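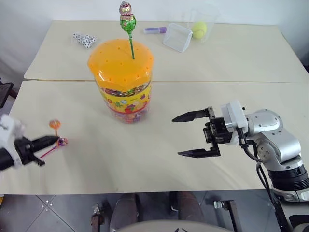

How often should a shared activity room be checked?
Before each session, with a fuller check once a month. The monthly check is the one written up on this sheet.

Surncombe Activity Rooms
Room check, Whitfield Room – January
Form 7

1. Tables
Two light beige tables, pushed together end to end. Pass.
Comment: Run a hand along the join before use. If one top sits higher than the other, adjust the feet on the lower table. Small items get lost in the gap if the tables drift apart.

2. Walls and corner
Pass.
Comment: White wall behind the far table to be wiped down at the next clean. Skirting in the corner has been reglued and is holding.

3. Sweets and lollipops
Pass with comment.
Comment: The sweet jar with the orange lid may stay on the table. Lollipops go back in the holes in the lid or into the cupboard at the end of the session, including the two small ones on the near table. Wrapped sweets only. Under-fours are not to be given hard sweets or lollipops in this room. Check the allergy list on the door first.

4. Small parts
Action needed.
Comment: The white dice need a lidded tub. They were on the far table in a pile, and the under-fours group uses the same tables. Tub to be ordered from Vostine, item 134 in their list. Dice to be kept in the high cupboard until it comes.

5. Glue
Pass.
Comment: Glue sticks only, caps on. No spray or solvent glue in the room. Purple stick to go back in the craft drawer.

6. Clear plastic items
Pass.
Comment: Small open box checked for cracks and sharp edges, none found. Clear cups are hard to see against the white wall – use the coloured ones when there is a drink in them.

7. Balls
Pass.
Comment: Tennis ball off the floor when not in use. Trip hazard by the door last winter.

8. Sockets and leads
Pass.
Comment: Covers fitted. The Vastlow heater has its test label and stays on the wall bracket.

9. Way out
Pass.
Comment: Door opens fully with the tables in their present position. Do not move them any nearer to it.

Items carried forward: 4 (tub for dice), 2 (wall wipe).
Next check: February, before the morning session.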